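Belay Table Frame, two-arm version

Sold by: Wosley Shop Goods
Item no.: 1058-B
Page updated 9/29/21
Ships from Fenville. Allow 3 business days.

Overview

The Belay is a bolt-together metal frame that goes around the top of a worktable and gives you somewhere solid to mount two small robot arms. It was first made for a bench in the Fenville shared workshop and has been sold as a kit since March. The frame is painted black. It fits tables up to 48 inches wide and does not need holes drilled in the tabletop.

The left and right sides have doubled rails. An arm mount bolts through both, so the mount can't twist when the arm is stretched all the way out. The far side is a single rail meant for clamps, lights and cable ties. The near side is one bar and sits low enough to rest your forearms on while you load parts.

What's in the box

Side rails, 4
Far rail, 1
Near bar, 1
Corner brackets with bolts
Rail clamps, black, 2
Hex key
Printed instructions

Arms, arm mounts, power supplies, trays and the table itself are not included. The mount plates are sold separately under the Zodix name and come in two hole patterns. Check the base of your arm before ordering.

In use

Our own bench has a wood top with a white work surface laid over the middle. We use it mostly for sorting and pick-and-place jobs with toy blocks, which are cheap and come in enough shapes to be a fair test of a gripper. The arms are set across from each other so that both can reach the center. If you put both on the same side they will share less of the table and you will spend more time keeping the elbows apart.
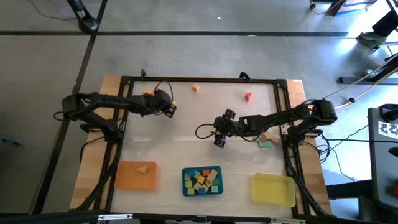 Two arms on the Belay frame, with block trays along the near side.

Leave room outside the table as well as on it. On most small arms the elbow swings out past the rail when the gripper comes in close, and a wall or shelf on that side will get hit. We keep both sides of the table clear.

Putting it together

Lay the four side rails out on the floor first and sort them into pairs. The rails with slots go on the outside. Finger-tighten all the corner bolts, set the frame on the table, and square it by measuring corner to corner both ways. When the two numbers match, tighten everything with the hex key. One person can do it. Two is easier for the lifting.

Mount the arms last. Slide each plate to where you want it, tighten the inner bolts, then the outer ones. Recheck them after the first day of running. Ours took a quarter turn more and have stayed put.

Cables

Leave a loop at each joint big enough for the full travel of the arm. Run the arm slowly through its whole range by hand before you power it up, and watch the loops while you do it. The rails have slots for ties every few inches.

Specifications

Maximum table width: 48 in
Maximum table depth: 36 in
Top thickness: 3/4 in to 2 in
Finish: black paint
Assembled weight: 31 lb
Tools needed: hex key (included), tape measure

Price

Frame kit: $77
Far rail alone: $14
Extra rail clamps, pair: $9
Zodix mount plate, each: $18

Common questions

Will it fit a round table? No. The sides have to be straight.

Can I run one arm? Yes. Use either side. The other rails still have to be on, since the corners depend on them.

Does it mark the tabletop? The pads are rubber. On a soft oil finish, put a strip of tape under them.

Can I hang a camera from it? Light ones only, on a clamp at the far rail. Anything heavier should have its own stand on the floor or it will shake when the arms move.

Returns

Unused kits can be sent back within 30 days. Painted parts that have been bolted up can't be restocked, but we replace anything bent or missing at no charge.

Questions about fit go to Myrto Margaritis at the Fenville shop. Include your table size, top thickness and the make of your arms.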